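produce stand notes, updated Sep 14, 2025

Mostly for whoever opens. Add to it, don't delete other people's lines please.

## Before anything goes out

- Hands, knife, board, towel. In that order.
- Wipe the bins first. Warm water, tiny bit of dish soap, second cloth with plain water. Dry. Really dry, wood hates sitting wet and so do cucumbers.
- Check the corners of each bin with a finger. Old bean ends collect in there and go slimy.
- Sweep under the stand while the bins are empty. Long broom, not the hand brush.
- Old stock comes forward, new stock goes behind and under. Every time, even when you're late.

## Green onions

Rubber band low, near the white. If the band is up in the greens they bruise in a ring and turn yellow by the afternoon. Lay them all the same way, whites to the front, tops to the back. Peel off the one slimy outer layer and they look brand new.

Limp ones: stand them in a jar with an inch of cold water, back of the fridge. An hour, usually. If they don't come back, soup box.

At home same thing. Jar, inch of water, loose bag over the top. Change the water when it looks cloudy.

## Napa cabbage

Heavy. Don't stack high, the bottom ones split along the rib. Rows, shoulder to shoulder. Pull the torn outer leaves but leave one good wrapper leaf on, it protects the rest and people like it.

Slice the brown off the base, thin slice, clean knife. Don't take more than you need or the leaves start dropping off.

Little black specks on the white part are fine to eat. Customers ask this alot. Say so nicely.

Cut halves: wrap the cut side tight, cut side down on the fridge shelf, sell same day.

## Cucumbers

Lengthwise, all one direction. Looks tidier and they don't roll when somebody digs for the perfect one. Feel both ends, soft starts at the tip. One soft one ruins its neighbors.

Don't put them right next to tomatoes or anything else giving off ripening gas. Green stuff in between. Not too cold either, they get glassy spots. Warmest shelf of the fridge or the door, overnight.

## Peppers and beans

Long peppers and green beans can share a bin if we're short on room. Keep the beans on one side so people can grab a handful without picking out peppers. Beans should snap. If they bend, mark them down.

Don't wash beans before they go out. Wet beans = spotty beans. Paper towel in the bag for home.

Hot peppers get their own sign. ALWAYS. See April. Wash your hands after, then wash them again, then don't touch your eyes anyway.

## Carrots

Tops on look great but the tops drink the carrot. Sell those first. Anything left at close, twist the tops off and leave a half inch of stem. The roots go in the lidded tub, damp towel over.

Rubbery carrots: cold water, fridge, overnight. Crisp again most of the time. Cut in sticks it's faster.

Tops are good chopped with garlic and oil, bit of lemon. Wash them three times, sand gets everywhere.

## Tomatoes

Never in the fridge unless they're fully ripe and you need to hold them a day. Stem side down, one layer if you can, two at most. Ripe on top, firm underneath. No squeezing, and if you see a customer squeezing just offer to pick one for them.

Splits go in the sauce crate right away. A split one left overnight = fruit flies, and then we've got them until frost.

Fly trap that works: small jar, splash of cider vinegar, one drop dish soap. Behind the stand, not on it.

## Order along the stand

Heavy at the near end, because that's where the crate cart stops and your back will thank you. Then cucumbers, then peppers and beans, carrots in the narrow bin, tomatoes at the far end. Greens past the tomatoes. Strong color next to green, it all sells better, don't ask me why. Carrots between the beans and the tomatoes does most of the work.

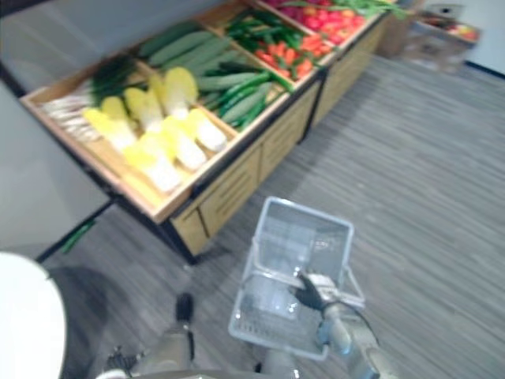
**Gemum Food Co-op / Produce Team**

Fill to just under the rim. Over the rim and things land on the floor the first time somebody reaches across. Half empty also looks bad, so when a bin gets low pull everything forward and prop the back with a folded towel under the liner. Cheap trick, works great.

## Keeping the wood nice

- Soap and water is enough for daily. No bleach on bare wood, it goes fuzzy and grey.
- Stains from greens: baking soda paste, ten minutes, rub with the grain, rinse, dry.
- Tomato juice, get it right then. Later is ten times the scrubbing.
- Grooves in the front panels: old toothbrush, dry first, then barely damp. If you start wet the dust turns to mud and stays in there.
- Board oil on the inside of the bins when the wood looks thirsty. Thin coat, wait 20 minutes, wipe off ALL of it. Do it at close so it has the night.
- Floor along the base gets a mop last. Wring it hard, don't push water up under the cabinet.

## Close

Greens and onions in first, they suffer most. Then beans, peppers, cukes, carrots. Cabbage can wait. Tomatoes stay out, thin cloth over.

Write the waste on the sheet. Pounds, not "some". Soup box goes to the Pritby kitchen, they pick up before 9, so leave it by the side door, lid on, today's tape on the lid.

Crates from Gallardo get stacked separate, they want them back. Invoice 1074 is still missing a signature, if you find it put it in Itsuki Sakamoto's tray, not on the desk.

Out of rubber bands again, need the wide ones. Bag of 40 is fine.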